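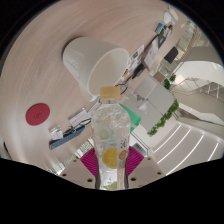 Drulach 16 Arcade Stick

Fight stick for people who play fighting games a lot and are fed up with mushy pads. Full size lever, eight face buttons, wired only. Designed by Corina Lanz, put together in our Totik workshop.

In stock, second batch. First batch of 100 went in June, sorry to everyone who missed out.

What you get
Stick with square gate fitted
Octagonal gate, loose in the bag
Detachable USB cable, 300 cm
4 spare button caps (black or white, we pick, please dont ask)
Hex key for the base plate

Lever
Tetteh short throw. Stiff out of the box, loosens up after a week or so of play. Diagonals are clean on the square gate — swap to the octagonal one if you come from a pad and keep missing your quarter circles.

Buttons
30 mm, snap in, no soldering. Any standard 30 mm button fits. Quieter than the old Drulach but not silent. If you share a wall with someone get the foam pads, sold seperately.

Works with
PC and the Rirell console, both generations. Hold the left menu button while plugging in to switch modes. Light goes green for PC, blue for Rirell. Not tested on anything else so can't promise.

Tournament lock
Slider on the back edge. Turns off the menu buttons so you don't pause mid round and lose the match. Remember to slide it back after — most of the "broken stick" emails we get are this.

Weight and feel
Heavy enough to sit on your lap without sliding. Rubber base, wipes clean. Wrist edge is rounded now, the old one dug in.

Comments from buyers
"Swapped the gate in ten minutes, never going back." Arlo Baptiste
"Great lever, cable a bit stiff. Would buy again." Rosalía Carrasco

Delivery
Orders in before 2 pm go out same day. Returns fine if unused and boxed. Gate swapped is OK, buttons drilled or painted is not.

Spares and repairs: ask for Liam Bramwell, put your order number in the subject line.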